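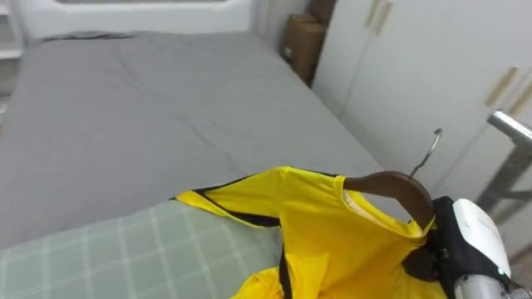 Trarnell is a family sitcom, 2 seasons, 34 episodes. Created by Hermine Mayrhofer, who also wrote most of season one. Follows the Ó Conaill family after the oldest daughter moves back home with her band.

Production
Pilot shot in February, then recast. Mayrhofer kept the theme song from the unaired version. Season two had a new writing staff and a shorter order, 8 episodes.

Broadcast
Premiered 16th December as a 90 minute special. Regular episodes half an hour. Repeats ran on the kids channel Cimis untill the rights lapsed.

Reception
Mixed at first, better for season two. Critics liked the grandmother. A spin-off, Jorer, was anounced but never filmed.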